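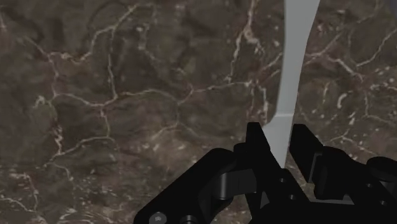 Two days of library tech talk at Hisel

I'm just back from the Garnonier library meetup, held this May at the Hisel branch, and my feet hurt and my notebook is full. There were 113 of us signed up, which is way more than last time, and they had to drag extra chairs in from the children's section (I got a very small one for the opening session and kept it all morning).

The big news is that the Herrera catalog project is going to be opened up to everybody. Nahuel Espinoza gave the talk I'd come for, and he showed how nine branches have been pooling their local history records into one searchable list. They're at 3250 records so far, mostly old town directories and school yearbooks, and any library in the group can now ask for a login and start adding its own. I put our name down before he'd finished his last slide!

He was pretty frank about the messy parts. Every branch had its own way of writing dates, and two of them had been putting street names in the author field for years. Clonance, the little cleanup tool his team wrote, catches most of that now, but someone still has to go through the leftovers by hand. He did a live demo and it choked on the very first file – big cheer from the room – and then it ran fine on the second.

After lunch we split up into smaller groups. I went to the one on getting patrons to help with transcribing, which started slowly and then got good once a woman from one of the rural branches told us how she does it. She prints the pages out large, leaves them on a table by the newspapers with a pile of pencils, and types up whatever comes back. No app, no accounts. She's had 33 pages done that way since the winter and I'm stealing the idea.

I missed the session on e-book licensing, so if you went, please send me your notes. I heard it got heated.

Dinner was at the noodle place across from the bus station, and I ended up at the far end with the map people, who talk about scanning the way my uncle talks about trucks. I learned a lot about scanner glass and I'm now worried about ours.

Slides from most of the talks should go up on the Garnonier page once the speakers have sent them in. Logins for the Herrera catalog are being handed out in batches, small branches first, and you can ask for one at the Hisel front desk or by email.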